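Can a robot tidy my house yet?
No. Ask the people selling them how long a toy shelf takes and whether anyone stood by.

But I saw one sort blocks in a video.
So did I. Blocks and bins are the easy end of the job – hard shapes, plain colors, a flat table.

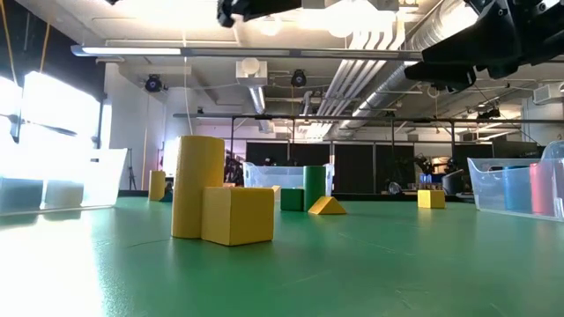 Socks, cords and wet towels are another matter, and I'd want 200 tries before I believed a claim.

Do two arms help?
With folding, maybe. I wouldn't pay double.
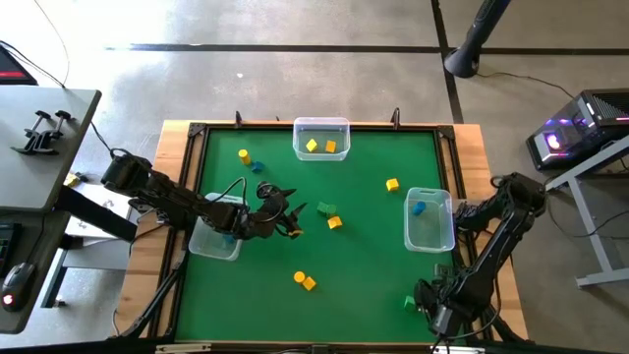 Two arms, three bins, and blocks still out on the green.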